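Bristgate to phase out lead water pipes by 2042

Bristgate council has approved a programme to replace the remaining lead water pipes in the town, with work due to start in the Duststead ward in June. The last pipes are expected to come out in 2042.

The programme covers 655 properties, most of them terraced houses built before the First World War. Records held by the council show that the mains in the streets were renewed long ago, but that many of the service pipes between the main and the house were left in place. Where a house was later divided into flats, a single lead pipe may still supply several kitchens.

Under the plan, the water supplier will replace the length of pipe from the main to the boundary stop tap. The section from the stop tap to the house belongs to the owner. Owners who agree to have both sections replaced in the same visit will receive a grant of up to £400 towards the cost of their part. 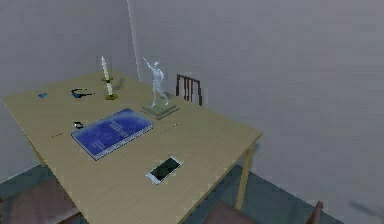 Phyllis Treloar, who manages the programme for the council, said joint replacement was preferred on technical grounds. "If you cut a lead pipe and join new plastic to it, you disturb the scale on the inside of the old section," she said. "Lead levels at the tap can go up for a time. It is better to take out the whole run."

The new pipes will be blue polyethylene, laid at a depth of at least 750 millimetres to protect them from frost. Contractors will use moling where ground conditions allow, which needs only a small pit at each end. Open trenches will be dug in Kiltville Road and part of Bramwell Street, where gas and telephone ducts lie too close to the line of the pipe.

Supplies to each house will be shut off for up to 4 hours on the day of the work. Notices will be delivered in advance, and households with medical equipment that depends on mains water are asked to contact the council before their street is due.

The water is at present dosed with orthophosphate, which forms a coating inside lead pipes and limits the amount of metal that dissolves. Dosing will continue until the programme is complete. Myroslav Symonenko, the project engineer, said it could not be withdrawn street by street — the whole town is fed from the same treatment works.

Residents who are unsure what their pipe is made of can check where it enters the house, usually under the kitchen sink or behind the front door. Lead is dull grey and soft, and shows a bright silver colour when scraped gently with a coin. Copper is a dull brown and is harder.

Applications for the grant open in June. Forms will be available from the council offices and the library on Bramwell Street.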